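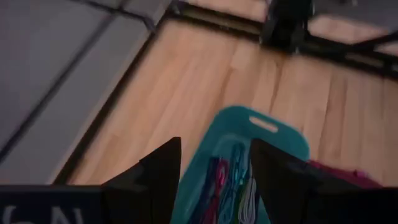
4 Restricting what agents can see during a call

This section is for supervisors at the Vendby and Pumness sites who set up agent accounts in Wiranix. It covers masking customer details, pausing the call recording and reviewing the access log. You need a supervisor login with the Account Rules permission. If the Rules tab is greyed out, ask Shuzhen Tan in client security to add it.

Revised 16 Oct 2021. Replaces the version issued in January.

4.1 Masking account details

1. Log in and open Teams.
2. Choose the team, then choose Rules.
3. Under Customer Details, set Card Number to Hidden and Date of Birth to On Request.
4. Set Account Balance to Hidden unless the client contract says agents must read it out.
5. Press Save, then Apply to Team. Save on its own stores a draft and changes nothing for the agents.
6. Ask one agent to log out and back in, and check that the card number shows as a row of dots.

Note: Agents who are on a call when you press Apply keep their old view until the call ends. On a busy shift it may be easier to make the change between shifts.

Note: The Han account has its own template. Load it from the Templates list and do not edit the fields one by one.

CAUTION: Never turn masking off for a whole team in order to help a single caller. Use Supervisor Reveal (4.2), so that the view is logged against a name.

4.2 Using Supervisor Reveal

1. When an agent asks for a hidden field, their desk number flashes on your Live Calls screen. Click it.
2. Check that the caller has passed all the security questions. The agent's screen and yours should both show Verified.
3. Click Reveal and pick a reason from the list. "Other" needs a typed note.
4. The field appears on the agent's screen for 55 seconds and is then hidden again.

You can reveal a field up to 3 times on one call. After that the call has to be passed to the client's own staff.

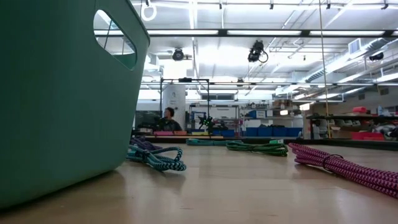
Braided cables on the tabletop beside the bin.

4.3 Pausing the recording for card payments

1. In Rules, open Recording.
2. Tick Pause on Payment Page.
3. Set Resume to Automatic.
4. Make a test call using the training account. Open the payment page, read out a few digits, close the page and end the call.
5. Play the recording back. There should be a silent gap where the digits were read.

If the digits can be heard, untick the box, save, tick it again and repeat the test. If the second test fails, take the team off payment calls and ring the service desk.

CAUTION: Manual resume is still offered in the menu. Do not choose it. An agent who forgets to restart the recording leaves the rest of the call with no record, and the client may treat this as a breach.

4.4 Checking the access log

1. Open Reports, then Access Log.
2. Filter by team and by shift.
3. Sort by Reveals, highest first.
4. Look at any agent with over 13 reveals in a shift, and at any record opened when no call was connected.
5. Export the page and send it to Zeyu Wei.

Do not raise an entry with the agent before you have had a reply. Most odd entries have a plain cause – a dropped call, or a record left open by mistake – but the log has to stay as it was found until it has been looked at.

When an agent leaves or moves to another client, close the account the same day (see section 5). Changing the password is not enough, as open sessions stay live until the account is closed.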